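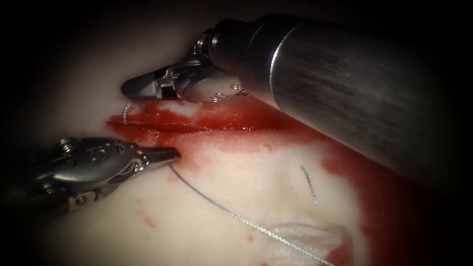
Week 3: Sewing the sections

Hello again, all. These are my notes from the afternoon session, tidied up a bit for the three of you who missed it (Berhanu, I've kept you a set of folded paper!). We're still on the Coptic stitch, the one with the lovely chains down the spine, and by the end of this week you should have a book that opens completely flat.

Start with your sections in order, folds facing you. Mine had got muddled on the way in and I sewed two of them upside down before Zinash noticed. Put a pencil tick at the head of each one and you'll be fine.

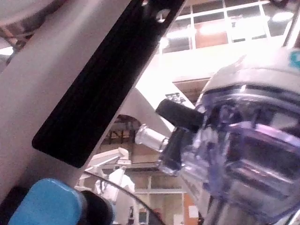 Then thread. I use linen, waxed, and I cut less than I think I need because a very long piece knots itself into misery. You can always join a new length on inside a fold with a weaver's knot, and it hardly shows. Pull along the spine, never straight up out of the page, or the hole tears and you'll be patching it with tissue.
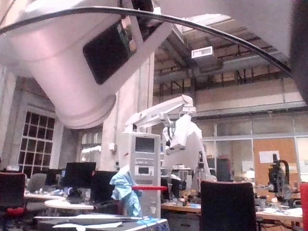
The chain itself

The first two sections go on with the cover, and they're the fiddly part. From the third onwards you come out of the hole, drop down, slip behind the stitch joining the two sections below, and go back in where you came out. Same again at the next hole. I find it quite soothing once it gets going, and I've been known to miss my bus over it.
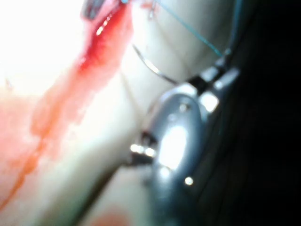
Going behind those lower stitches is where people get cross with a straight needle, as there's so little room to turn. A curve swings round for you. The thin silver one in the picture is a surgical needle with a shallow arc, and for our spines I'd look for something that bends more and has a blunter point, so it doesn't split the thread. Güven has a few spares in his tin.

For next time: finish sewing, leave the tails long, and read the Pollier handout up to the bit on endbands. Bring your bone folder and a scrap of cloth for the covers.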